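Inville Allotment and Garden Society
Minutes of the summer meeting, held on 5 July 2020 at two in the afternoon, on the grass by the top gate

Present: Nhàn Doãn (chair and, for this afternoon, minutes as well), plotholders from the upper and lower sites, and two people from the waiting list who came to see what we are like. Apologies had been received from the Carrillo family and from Mr Prusov, who sent a bag of gooseberries in his place.

1. Welcome

Nhàn thanked everybody for bringing their own chairs and for sitting so sensibly far apart, and said how very good it was to see faces again after a spring of waving across the bean rows. It was the first time we had met as a society since March, and a fair bit of the opening quarter of an hour went on catching up, which the chair allowed to run on because it seemed a shame not to.

2. Minutes of the last meeting

These had been sent round by email and pinned in the shed. One correction: the plot given up over the winter was on the lower site and had been written down as upper. With that put right they were agreed.

3. Matters arising

The padlock on the bottom gate has been changed and the code is the same as before. The old bath by the compost bays is still there. Mrs Gerkia said she would like it for a pond if someone could help her shift it, and several people offered, so we hope it will have moved by the time these minutes are read.

4. Money

The balance stands at £3163, after paying the insurance and the first half of the water. Rents are nearly all in, and thank you to those who paid by bank transfer for the first time and found it less of a trial than they feared. The plant sale could not go ahead in May, so that income is missing, but the honesty table at the gate has taken £142, mostly from tomato seedlings and Mrs Gerkia's rhubarb. The chair wanted it recorded that this was a lovely effort and that the rhubarb was excellent.

5. Water

This took up most of the afternoon. The dry May emptied the tanks on the upper site twice, and the tap by plot 2 drips all night however hard it is turned. Nhàn has had a price of £400 for a new tap and a length of pipe to a second standpipe halfway up the slope. There was a long and good-natured discussion about whether the standpipe should go by the plum tree or nearer the path. Those at the top end naturally preferred the plum tree — and it was pointed out that they carry their cans the furthest. The plum tree was put to a show of hands and carried.

Until the work is done, please fill cans from the tanks and leave hoses at home. Anyone with a spare water butt, even a cracked one that might be patched, is asked to let the chair know.

6. Blight and other troubles

Blight has not been seen on either site so far. Please look over your potatoes every few days once the weather turns warm and damp, and take any bad tops home with you or put them in the council bin, never in the shared compost. The blackfly have been dreadful on the broad beans this year. Pinching out the tips was recommended, and somebody spoke up warmly for soapy water. Pigeons have had most of the young cabbages on the lower site, and there is a roll of netting in the shed which may be borrowed if it comes back untangled.

7. Autumn show

It was felt that a show in the hall would be too much to promise this year. We thought instead of an open afternoon on the plots in September, with a table for the longest bean and another for the children's vegetable animals, and people walking round at their own pace. No entry fee, and the cup to stay with the Carrillos for another twelve months. This was warmly received, and Nhàn will write to the council to ask whether we may leave both gates open.

8. Waiting list

The list has grown a great deal since the spring. We agreed that when a full plot comes free it should be offered as two halves, unless the next person particularly wants the whole. Existing plotholders who are finding a full plot hard going may give up half without losing their place, and should please not be shy about asking.

9. Any other business

Bonfires: none before October, please, out of kindness to the houses behind. Dogs are welcome on leads. The shed wants sweeping, and a broom will be left by the door for anybody with ten minutes to spare.

The next meeting will be on the afternoon of the open day, once the gates are shut, and there will be tea if by then we are allowed to pass one another a cup. The meeting closed at half past three and the gooseberries were shared out.

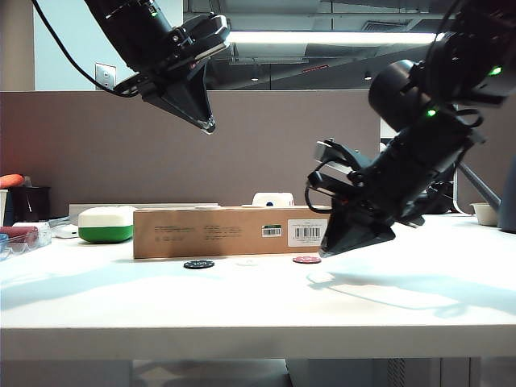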